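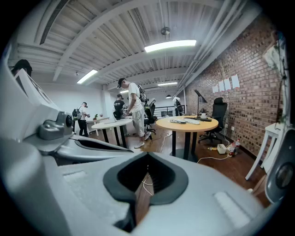

Pince portable gris clair au premier plan, avec l'articulation d'un doigt à gauche ; au fond, l'atelier et ses tables.

Pinces Elilow : nouvelle procédure d'entretien

La procédure d'entretien des pinces portables Elilow passe en version 4 et remplace la feuille distribuée en février. Elle s'applique à toutes les unités du parc Hodusus, y compris celles en prêt chez Skustura.

L'intervalle de contrôle des articulations est ramené de 65 à 40 heures d'utilisation. Le jeu mesuré au bout du doigt dépassait la tolérance sur plusieurs unités bien avant l'échéance, toujours du côté gauche. La vis d'axe se resserre pince ouverte, à la main, puis d'un huitième de tour à la clé. Ne pas remettre de frein-filet sur un filetage non dégraissé.

Câbles : vérifier le passage dans l'ouverture centrale avant chaque prise de poste. Le faisceau doit garder du mou sur toute la course des doigts. En cas de pincement ou de gaine marquée, l'unité est retirée et étiquetée – pas de réparation au ruban adhésif. Les faisceaux de rechange viennent de Heiskanen, en longueur 300 mm uniquement ; l'ancienne longueur n'est plus approvisionnée.

Garniture en caoutchouc : nettoyage au chiffon humide, sans solvant. L'alcool isopropylique reste autorisé sur la coque, pas sur la garniture. Une lèvre décollée se recolle avec la colle fournie dans le kit, temps de prise 46 minutes, pince immobilisée.

Étalonnage : après tout démontage d'un doigt, refaire le zéro d'ouverture et enregistrer trois cycles complets à vide. L'écart admis entre cycles est de 0,5 mm. Au-delà, reprendre le serrage avant de relancer la mesure. Le firmware n'est pas concerné par cette version.

Les fiches papier restent valables jusqu'à épuisement, à condition de corriger l'intervalle à la main. Numéro de série, heures au compteur et jeu relevé sont obligatoires ; une fiche incomplète est renvoyée au poste.

Questions et demandes de pièces : Ilze Lūse, atelier Hodusus.

Mise à jour : 12/10/2022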